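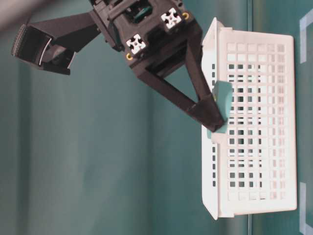

Vlček bench vise, small model: my review after one winter

I bought this vise in September from the shop Stornodo, because my old one had a crack in the body and I did not trust it anymore. I repair small things at home: door locks, bicycle parts, sometimes a chair for my neighbor. I am not a professional, so please read my opinion with this in mind.

The vise weighs 11 kilos and came in a strong carton. There were four bolts for the table, but no washers. For this price I expected washers. The instruction paper is one page and the drawing of the swivel base is too small to understand, but after two tries I mounted it correctly.

The main screw turns very smoothly. On my old vise, a Kinow, I had always a little play in the handle, and when I filed something thin the piece moved. With the Vlček I can hold a key blank and file it without any movement. The jaws meet evenly along the full width. I checked this with a sheet of paper on both sides, and it was held the same.

The swivel base is the weaker part. It locks with two small levers, and you must tighten both very hard. When I bend a flat bar, the base turns a little anyway. I now put the vise straight and leave it so.

The paint is also not so good. After one month it came off near the handle, where I touch it most. This does not change the work, but it looks older than it is.

Soft jaw covers are sold separately for 27 extra. They hold with magnets and fall down when you open the vise fast. I made my own from a piece of thick leather and they are better.

I paid 3000 crowns. The Wurimden with the same jaw width was 1000 more, and I tried it in the shop. Its base is stronger, I must say it. If you bend a lot of metal, take that one. For filing, sawing and holding small parts I am satisfied with mine, and I would buy it again.

Four stars from five. One star less for the base and the missing washers.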